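Search products Enter keyword Go

Chisholm three-level shelving unit, yellow

We get asked for this unit a lot, mostly by people who have seen the colour in a catalogue and want to know if the rest of it is any good. Partly. The brochure calls it a "complete small-parts station", and I'd ignore that. It's a shelving unit with a top surface, a lower shelf and a deep tray at the bottom, in a yellow you will either like or spend years looking past.

Chisholm quotes a lifetime of 2,000 full tray loads. I have no idea who sat and counted them, and when I asked for the test sheet I got the brochure again.
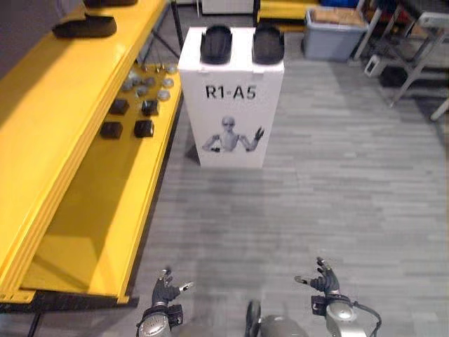 Cana, March. The yellow edges do one useful job, marking where each level ends, and against grey carpet tile you'd struggle to walk into them. Small grey fittings and four black cubes share the lower shelf with space left over. Whether you would want them sharing is another matter. There are no dividers in the price, and Chisholm's own divider set is dear for what it is. Drudus makes a plain one that we'd sooner sell you.

The deep tray is the part I'd pay for. The top is handy for flat things you pick up and put down all day, such as soles or pads, though a white pedestal box standing next to the unit does that just as well and can be moved when you change your mind. We stock those too, listed under Altader.

Assembly is claimed at 5 minutes. Orest Koval in our workshop took roughly 400 per cent of that, and he has built plenty of shelving. Allow half an hour and don't tighten anything until all the levels are in.

Sold singly, in yellow only. Dividers and pedestal box not included. Returns accepted if unbuilt, with the fixings bag still sealed. Ring before ordering if you need the load figures per level, as the printed ones changed between brochures and we're still waiting to hear which set is right.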